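Vornarden Robotics Club: Frequently Asked Questions
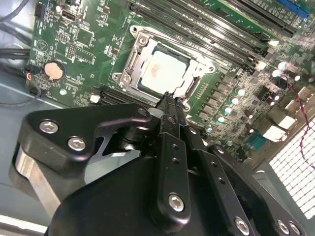
Gripper fingers at the processor socket, computer disassembly task.

Last updated May 20, 2022

What is the club working on this year?
Taking old desktop computers apart with a robot arm. The processor is the hardest part, as the gap around it is small and old thermal paste makes the top slippery.

Who can join?
Any student at the college. You do not need to have done any programming. Places are limited to up to 60 a year.

When do you meet?
Twice a week in term time, from 4 pm in the Wasilewska building. The workshop is locked at 6.30.

Do I have to buy anything?
No. Bring a laptop if you have one. Screwdrivers and safety glasses stay in the workshop.

Can I give the club an old computer?
Yes, if it is a desktop with the hard drive taken out. Ask Korkor Addo before you bring it in. We can't take monitors or printers.

Do you enter competitions?
We enter the Mondo student contest in November with two teams. Teams are picked by Dong-geon Min and Nana Darko after the trial runs in the first half of term.

Can I use the arm on my own?
Not until you have done the safety session with Markos Manolakis. After that you still need one other trained member in the room.

I missed the sign-up. What now?
Leave your name at the desk in room 11.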